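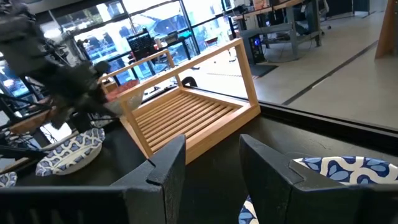
Plates with blue patterns on a white ground, on a dark tabletop.

The Flimine "Second Helping" campaign was an advertising campaign for Flimine, a brand of dinnerware sold through grocery stores and small department stores. It was created by the Bouvier agency under the direction of the copywriter Lamduan Sriwong, and it is remembered mostly for its long, friendly newspaper ads and for a slogan, "There's always a second helping," that stayed in use well after the ads themselves had stopped. People who study advertising tend to bring it up when they talk about how a modest household brand with very little money can still find a voice of its own.

Background

Flimine had been sold for many years without much advertising of any kind. The company made plain, sturdy sets and relied on store displays, word of mouth, and a printed leaflet tucked into every carton. The leaflet was by most accounts a rather dry piece of work. It told the buyer how to wash the plates and where to write if one arrived broken, and it closed with a thank-you from the sales office.

Trouble came when a competitor, Esano, began buying full color pages in the home magazines. Esano's ads were handsome things, with candles and linen and hardly any words, and they made dinnerware look like something you bought for an evening you would be dressing up for. Flimine's store orders began to slip. The company had never hired an agency before and was nervous about doing so, and it spoke with several before settling on Bouvier, which was small and mostly handled regional accounts such as bakeries, a bus line, and the Neltham furniture stores.

Development

Sriwong had come to Bouvier as a typist and had moved over to writing copy when the agency found itself short-handed during a busy spring. She was given the Flimine account largely because the senior writers were taken up with Neltham, whose seasonal sales needed fresh ads every week.

Her first step was to ask the company for its mail. Flimine had kept the letters that customers sent in, most of them asking for a replacement piece, and there were 2,695 of them in the storeroom. Sriwong read them over the course of a month and noticed that hardly anyone wrote about how the plates looked. They wrote about who had been at the table. One woman explained, over four pages, that her brother-in-law had dropped the gravy boat while telling a story about a goat, and that she would like a new gravy boat but was not in any hurry, as the story had been a good one.

From these letters Sriwong drew the idea that Flimine should talk about ordinary suppers, the kind where somebody stays too long and somebody else goes back for more potatoes. The agency's partners liked the thought but worried about the length of her drafts, several of which ran past 1,000 words. She trimmed a few of them and left the rest alone, and the client, who was fond of the gravy boat letter, took her side.

The advertisements

The campaign ran chiefly in newspapers, where space was cheaper than in the magazines Esano favored. Each ad took up a tall, narrow column and was set in the same type as the paper's own recipe page. There was a headline, a great deal of text, and at the very bottom the company's name in small letters. Most of the ads told a single story adapted from a customer's letter, with the names changed and the writer's permission. In all, 84 different ads were published.

The best known of them was headed "Uncle is still talking." It described a family supper that went on until the children had fallen asleep under the table, and it did not mention dinnerware until the next-to-last sentence. Others that are often reprinted include "Who Took the Last Roll," which was written as a set of witness statements, and "The Neighbors Brought a Pie, Then the Other Neighbors Brought a Pie," which had one of the longest headlines the agency ever set.

A set of radio spots followed. These were read by a single announcer with no music, and the sound of forks and conversation was kept going underneath him. Sriwong was said to dislike the first recordings because the forks sounded too careful, and the actors were given a real lunch so that the job could be done over.

A television version was planned and a script was written, but the budget would not stretch to it and the idea was quietly dropped.

Reception

Readers took to the campaign quickly. Flimine had been used to a handful of letters a week, and in the first year of the ads it received 3,535, a good many of them offering stories for future use. The company put a clerk to work doing nothing but answering them. Some newspapers reported that subscribers called to complain when an edition came out without a Flimine column in it.

Opinion within the trade was more divided. Admirers praised the plain speech and the patience of the writing. Others felt that the ads were charming but did a poor job of selling, and pointed out that a person could finish one without knowing whether Flimine made plates or tablecloths. Store orders did recover, although the company had also lowered its prices that same season, and writers on the subject still disagree about how much of the credit belongs to each.

Later years

Sriwong left Bouvier to open a small writing studio, and the ads that came after her departure were shorter and leaned more heavily on price. The column format was given up not long afterward. The slogan, however, was kept on the cartons, and the old leaflet was rewritten to include a short supper story on its back page.

Interest in the campaign picked up again when a selection of the original ads, together with some of the customer letters that inspired them, was put on display at the Neltham Library. The exhibit opened on Apr 24, 2018, and included Sriwong's marked-up draft of "Uncle is still talking," on which a partner had written "too long" and she had written "so is Uncle."

See also

Testimonial advertising
Long-form copywriting
Slogans in household goods advertising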